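Last updated: 20/12/2025

Two grippers, one tray: my project report on the Uzor and Skivadus fingertips

What I set out to do

My project started in May with a fairly small question. The lab's two-arm bench runs on the Zaltlow controller, and people had been swapping fingertips on it for ages without writing down which ones were any good. I wanted to compare two sets, the hard Uzor tips and the softer Skivadus tips, on something more awkward than foam cubes. Foam cubes are lovely! They squash a bit, they sit flat, and every gripper looks clever with them.

I went for tape measures. They're round in one direction and flat in the other, the cases are slippery in places, and they have straps and clips that get in the way. They also cost very little, so I didn't mind dropping them (I dropped them a lot).

How I ran it

Each try was one pick and one place. I drove both arms by hand through the Grustent teleoperation software, with a wide view of the bench and a close view from the wrist. In total I logged 457 tries, which is fewer than I'd planned, but I lost the best part of a fortnight to a calibration fault on one shoulder and had to throw away everything from before I noticed it.

I wrote down three things every time: whether the grip held, whether the case turned in the fingers, and whether I'd had to back off and come in again. The last one ended up being the most useful, and I nearly left it out of the spreadsheet.

The layout changed between tries, so sometimes the tape measures were bunched together in the tray and sometimes they were spread over the table as well. I kept the other bits and pieces on the bench too, because I wanted to steer round things.

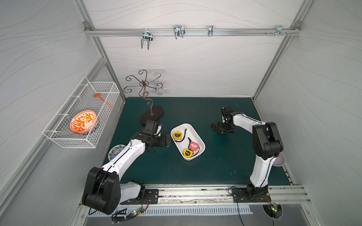

The wide view with three tape measures in the tray, then a wrist view of a gripper against the lower yellow one.
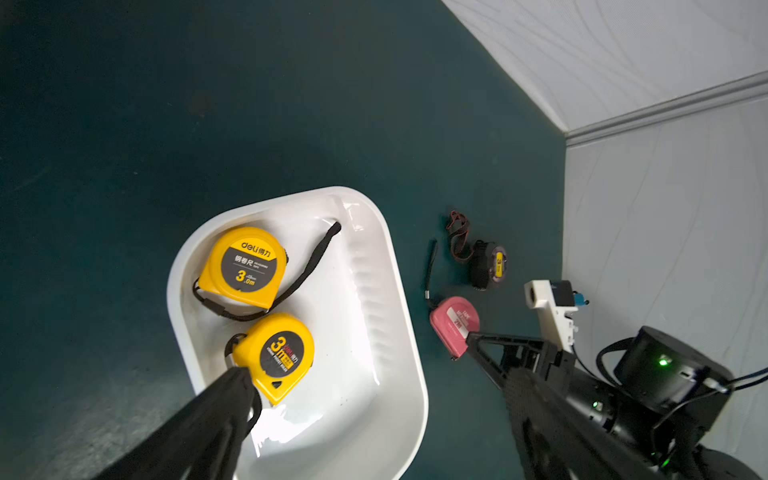
What I found about the grip

The hard Uzor tips were better than I expected on the flat faces of the cases. If I came in square, they held and that was that. If I came in even slightly off, the case swivelled and I had to start over. I had 134 tries marked as "backed off", and most of them were with the hard tips on a curved edge.

The Skivadus tips forgave a lot more. I could be lazy with the angle and still get a lift. The trouble came when letting go, because the soft pads clung to the straps and dragged the whole thing sideways as the fingers opened. My placing was noticeably worse with them, and I spent a whole afternoon convinced it was a software delay before I watched the recordings back slowly and saw the strap moving with the pad.

Clips were a nuisance for both sets. Approaching from the clip side usually meant one finger touched early and nudged the case away. Coming in from the opposite side was nearly always quicker, even when it meant a longer reach.

What I found about the cameras

I'd assumed I would do everything from the wide view and only peek at the wrist view now and then. By the second week it was the other way round. The wide view is great for not crashing one arm into the other, but the arms themselves hide things on the table, and for the last few centimetres I just couldn't judge the height from it. The wrist view made the final approach so much easier, although the finger fills a fair bit of the picture and you do have to get used to guessing what's behind it.

The Zaltlow controller saved 1824 short clips over the project and I've only been through a portion of them properly. I did find 6 where the two views were out of step, all from the same session, and left those out of the comparison.

What I'd change

I'd fix the order of the tip swaps before starting. I did nearly all the Uzor runs first, so I was a better driver by the time the Skivadus tips went on, and I can't fully separate that from the tips themselves. I'd also like to try one hard tip and one soft tip on the same gripper, which needs a new mounting plate that I've drawn but haven't printed yet.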